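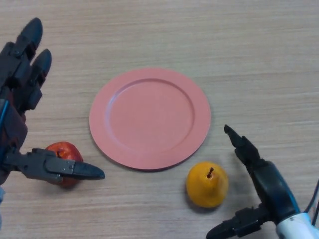
Projects > Year 12 Engineering > Group reports > Our visit to the Semus open day

Report on the Semus open day
by Efren Lacson and Rosalinda Manalastas

When our teacher first told us that we would be writing our spring report on a visit instead of on something we had built ourselves, I think most of the group were a little disappointed. We had already spent a good part of January arguing over what our own gripper should look like (it was going to be made from drinking straws and fishing line, and it was going to be wonderful). Having now been to Semus, we are rather glad to have seen how other people do it before starting on ours.

Getting there

Semus is a small robotics workshop on the Castillo estate, a short walk uphill from the bus stop. There were 20 of us altogether, so we were split into two groups at the door. One went off to see the arm joints being put together and the other started with the table demonstrations, and at 11 we swapped over. Rosalinda was in the first group and I was in the second, which is why we have written this up between us. We were given squash and biscuits in the corridor and a paper badge each, and then a talk on where not to put our fingers.

The table demonstration

This was the part we had both been looking forward to. The task is called Otow by the people who work there, and it sounds so simple that a few of us laughed when it was explained: there is a plate, an apple and a pear, and the robot has to put the fruit on the plate. The left hand deals with the apple and the right hand deals with the pear, and neither may knock the plate out of place.

The hands are much more like our own than we had expected. They have proper jointed fingers, dark grey and black, with little screws at the joints and a cable running up beside them. We had imagined something more like a pair of pliers. One of the engineers let us bend the fingers of a spare hand that was not plugged in, and it was surprisingly stiff, a bit like opening a new pair of scissors.

What we learned is that an apple and a pear are quite different problems. An apple is nearly the same whichever way you come at it, so the hand can approach from the side and close. A pear is wide at the bottom and narrow at the top, and if the fingers close too high it tips over and rolls. The engineer told us they had lost a whole afternoon to pears the week before our visit. She also explained that the plate matters more than you would think. If a finger catches the rim on the way in, the plate slides, and then the place the robot was aiming for has moved.

We watched a run of 35 tries. Some went beautifully and were over before we had properly settled down to watch. In others the hand stopped short of the fruit and stayed there while somebody looked at a screen and muttered. Rosalinda's group saw the pear roll right to the edge of the table, and everybody made the same noise!

Having a go ourselves

After the swap, 2 of us from each group were allowed to steer the hands using a pair of gloves. The software that joins the gloves to the hands is called Wivis, and there is a small delay in it that takes some getting used to. I was one of the lucky ones – I say lucky, but I squeezed far too early and pushed the apple halfway under the plate. Rosalinda did a good deal better. Her advice is to look at the fruit and try to forget about the hand, in the same way that you don't look at your own fingers when you pick up a cup.

What we would like to use in our own project

We have decided to keep our straw gripper, but to give it three fingers and to test it on a pear from the very beginning. We are also going to fix our plate down with sticky tack for the first few weeks and only take it off once the rest is working. Mainly, though, we want to write down every try, including the bad ones, as the people at Semus do. Their notebook was full of crossings out and it made us feel a lot better about ours.

We would like to thank everyone at the workshop for having us, and for answering so many questions when they must have been longing for their lunch. Our drawings for the new gripper are pinned up in the corridor outside the engineering room, next to the lockers.

Contact the engineering department | © Student projects | Back to top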